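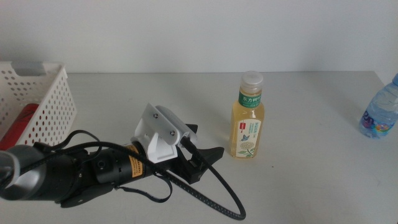
Tovwood Mesa: conjunto de imágenes de recogida de bebidas y objetos en cesta

Resumen
Tovwood Mesa reúne imágenes de una tarea doméstica breve: ordenar una mesa clara con botellas y una cesta blanca perforada. Mantiene el conjunto Rohani Entili, dentro del proyecto Jakar. Las consultas sobre etiquetas se dirigen a la misma persona.

Contenido
- 384 secuencias, repartidas en 3 carpetas: cesta, botellas, mixto.
- 3,000 imágenes fijas con anotación manual.
- 226 imágenes reservadas para validación. No deben mezclarse con el resto.

Categorías de objetos
cesta: recipiente abierto de plástico blanco, paredes con agujeros redondos pequeños. El asa gris se anota como parte de la cesta.
botella_te: botella de bebida de té amarillo.
botella_agua: botella de plástico transparente con agua.
objeto_rojo: pieza redondeada, cilíndrica. Se etiqueta también cuando solo asoma a través de los agujeros.
mesa: superficie blanca o gris claro. La pared se anota aparte, como fondo.

Criterios de anotación
El contorno de una botella transparente se traza por el borde exterior del plástico, sin incluir la sombra sobre la mesa. Los reflejos y los relieves moldeados quedan dentro del contorno.

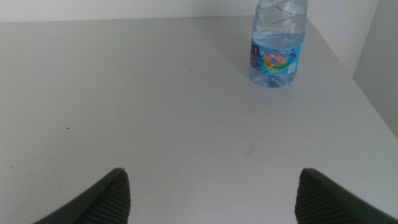 Si el tapón o el cuello quedan fuera de la imagen, se marca truncado=1 y no se completa la forma. La etiqueta impresa lleva polígono propio (etiqueta_botella), subordinado al de la botella. Los códigos cuadrados impresos no se transcriben. Los textos parciales se dejan vacíos en el campo texto; no se deduce la marca.

Estructura
/prekeck/secuencias
/prekeck/fijas
/prekeck/validacion
/prekeck/categorias.csv

Limitaciones conocidas
Poca variedad de fondos. El blanco de la cesta sobre mesa clara produce bordes de bajo contraste, sobre todo en el reborde superior. La revisión de octubre corrigió polígonos en la carpeta mixto; los de cesta siguen pendientes.

Formato
Anotaciones en JSON, codificación UTF-8. El conversor a CSV se distribuye en el paquete Cao y requiere que los nombres de categoría se mantengan en minúsculas.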